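The fork is the hard case. Margit Bárány, who runs gripper trials at the Lirnthorpe lab, gave it 200 of the 869 attempts logged in May. A thin handle leaves the fingers almost no height to work with.
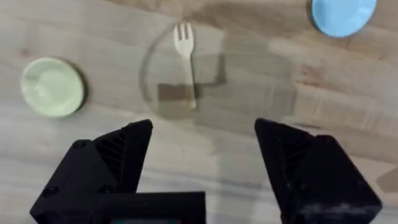
Ribbed pads hold well on flat stock, Bárány says, but the wrist view loses a clear plate against wood grain. Her team compared two controllers, Firel and Drumier, on identical finger geometry. Firel closed 120 milliseconds sooner. Drumier missed less often on saucers.
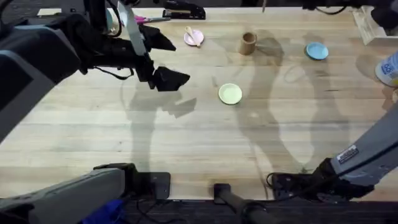 Calibration between the arms remains the slow step. Rónán Hennessy repeats it every morning and again after any change of fingers. The next round, set at 2,000 attempts, will keep the Drumier controller and vary only the pad material.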